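**Rosser 18-litre bin liners, pack of 77**

Bought in May for the small bins in the study and hall. Film is thin but even, and the side seams are straight. The base seam is a flat weld, so liquid collects at the corners.

I hung one from a hook with 3 kg of tins inside. It stretched slightly at the top and held overnight. The Narkalik liners I used before split at the weld under the same load.
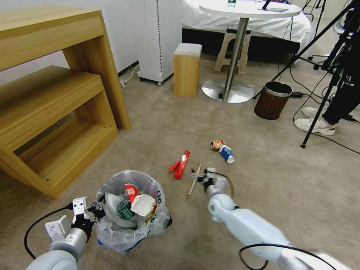 *Lined bin on carpet, bag folded over the rim.*

Tearing along the perforation is the weak point — two bags so far have opened down one side. Pull slowly, with the roll flat on a table.

No drawstring, no scent. Four out of five. I would buy them again at the same price.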